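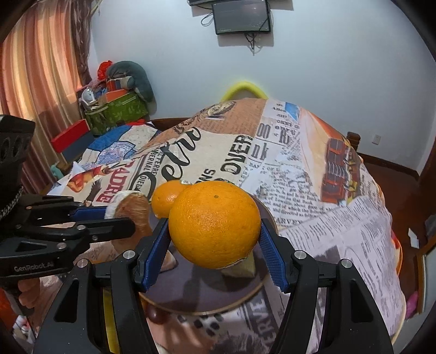
Peeling Oranges with Hand-Held Grippers: Tips for Home Demonstrations

by Vy Kim

I record demonstrations at home for robot learning. My work is to do small household tasks with a gripper in each hand, slowly and clearly, so that later a robot arm can be trained on the movements. English is my third language, so please excuse me if some sentence is a little stiff. I try to write the way I would explain it to a new colleague in my kitchen.

Many people write to me about fruit. They can fold a towel with the grippers after one afternoon, but with an orange they become desperate. I was the same. In August I threw away so much squeezed fruit that my family drank juice every evening. Now it goes better, and I have written down what I learned.

Choosing the fruit

Take oranges with thick, slightly loose skin. Press with your thumb near the stem. If the skin moves a little over the flesh, it is a good one. The thin, shiny ones are nice for eating but the gripper finger cannot get under the skin without breaking it.

Check the size against your gripper before you start recording. Open the fingers to the maximum and try to put the orange between them. There should be some free space on both sides, so you can approach without pushing the fruit away. A very large orange can be held, but you will have no room for correcting.

Let the fruit lie at room temperature for an hour or so. From the refrigerator it gets wet on the outside, and then the pads slide.

Do not use only perfect fruit. The robot should later meet small ones, big ones, and ones with a dry stem or a flat side. I mix them in one bowl and take whatever comes.

The place

A plate with a raised rim is better than a flat board. An orange wants to roll, and the rim stops it. I tried a cutting board from Rolico for two weeks and spent half of the time collecting oranges from the floor.

You do not need a kitchen table. I have recorded on the table, on the floor, on a stool, and on the bed with the plate on top of the duvet. A soft surface has one advantage: if you press down too strongly, it gives way, and the fruit survives. It has also a disadvantage, that the plate tilts when you lean beside it. Push the cover flat with your hand before you put the plate down, and put the plate far from your knees.

Patterned cloth is allowed in most projects and often even welcome, because real homes are full of patterns. Ask your project leader if you are not sure. What I do avoid is cloth with a strong orange color under the oranges, at least for the first recordings.

Holding with one gripper, peeling with the other

Decide which hand holds and which hand peels, and stay with it during the whole recording. I hold with the right and peel with the left. If you change in the middle, the recording is more difficult to use, and you also confuse yourself.

For holding, come from above or a little from the side and close on the widest part of the orange. If you close above the widest part, the fruit jumps down. If you close below it, it jumps up. Both are funny only the first time.

Close slowly until the pads touch, stop for one breath, and then close a little more. When the skin begins to look flat under the pad, it is enough.

Lift the fruit only a small distance from the plate. I see beginners lift it high, as if they want to show it to somebody. When it falls from there it will roll over the rim and away, and you must start again.

Making the first opening

This is the hardest part for the grippers. The fingers have no nails. I know three ways, and which one you use depends on the rules of your project.

The first way is to start each orange by hand before the recording. Cut a small cross at the top with a knife, lift one corner of the skin, and put the fruit on the plate. The demonstration begins from this corner. It is good for learning, and I recommend it for your first week.

The second way is to use fruit that is already half peeled. Then you demonstrate only pulling off the remaining skin. Keep the half-peeled fruit on the plate beside the whole ones, so the gripper must also choose the right one.

The third way is to do everything with the tools. Pinch the skin near the stem with the tip of the fingers, twist the wrist, and pull. It works with me for perhaps one orange in four. Please do not be sad if it does not work for you.

Pulling the skin

Take the corner of the skin deep between the pads, not only with the tip. Pull to the side, close to the surface of the fruit. If you pull straight up, the skin breaks off in little pieces and you will have a long evening.

Long pieces are more comfortable, but do not worry if they tear. Put each piece down in the same area of the plate, open the gripper fully, move away, and only then come back for the next one. The full opening is important. When the gripper opens just halfway, a bit of peel stays stuck on the pad and travels back to the fruit.

When the peeled side comes under the holding gripper, put the orange down and take it again on a side where there is still skin. The peeled flesh is slippery and breaks quickly. I plan this new grip from the beginning. It costs a few seconds and saves the orange.

The speed of your hands

Move slower than you would with your own fingers, but do not stop in the air to think. If you must think, think while the fruit is resting on the plate. A long pause with the arm hanging in the middle will be learned also, and later the robot waits there very politely for no reason.

Keep your elbows near to the body. Turn the wrist first, then the forearm, and the shoulder last. The view from the gripper stays calmer in this way.

Look that the fruit stays visible to the gripper camera. When one gripper crosses in front of the other, the most interesting moment is hidden. I let the peeling tool come in from the side, almost horizontal, and this helps very much.

When a mistake happens

A small mistake may stay in the recording if you correct it calmly. The orange rolls against the rim, you take it again, you continue. Such recordings are useful, as the robot will also drop things.

A big mistake means stop. Big mistakes are: the fruit leaves the plate, the plate tips over, your bare fingers go into the picture to help, or somebody calls you and you turn around with both tools. End the recording, mark it as failed, and put everything back to the start.

I keep a paper notebook for this. On each line I write the recording number, the kind of fruit, and one word about what went wrong. On January 22, 2023 I wrote the word "juice" 9 times, and on that evening I finally understood that I was closing too hard.

Cleaning the pads

Orange oil is the enemy of a good grip. It comes from the peel in a fine spray and makes a film on the pads. You will not see it but you will feel that the fruit begins to turn in the grip.

Wipe the pads after every third orange with a cloth, a little warm water, and one drop of dish soap. Then wipe again with clear water and dry them completely. If your pads have a texture, use an old soft toothbrush along the grooves, where the white fibers from the peel like to collect.

Do not hold the tool under the tap. Keep water away from the screws, from the joints, and of course from the camera. In the evening I dry the linkage with a cotton swab and leave the fingers open overnight.

If there is a cord or strap on the tool, look at it too. It gets sticky from juice and then it pulls at your sleeve.

Protecting your hands and the bedding

After an hour of holding, the thumb becomes tired. I work 25 minutes and rest 10. Shake the hands, drink something, look out of the window. When I was preparing a set of 600 recordings for the Brurkell project, I did not rest enough, and for a week I could not open a jar.

Juice on a duvet cover should be treated the same day with cold water. Hot water can make the yellow stain stay. For the oil from the peel, put a drop of dish soap directly on the spot, wait a quarter of an hour, and wash as usual. A thin towel folded under the plate would prevent all of it, if your project accepts a towel.

What to do with so many oranges

The fruit touched by the grippers I use only for cooking, after washing, or for cleaning. Peel boiled in water with a cinnamon stick makes the room smell nice. Dried peel is good in the drawer with the winter socks. From the fruit that my own hands have peeled during practice, we make marmalade, and the recipe will come on another page.

Questions I received

One reader from Marsden asks if mandarins are easier. Yes for the peeling, no for the holding. The skin comes off almost alone, but the fruit is soft and the holding gripper crushes it. Begin with oranges.

Another reader wants to know if she may talk during the recording. In my projects sound is not used, so I talk to the orange quite often. Ask first.

Somebody asked also about lemons. I have tried lemons one time only. The pointed end slips out from the pads, and I have no good advice yet. If you have found a method, please write to me and I will add it to this page.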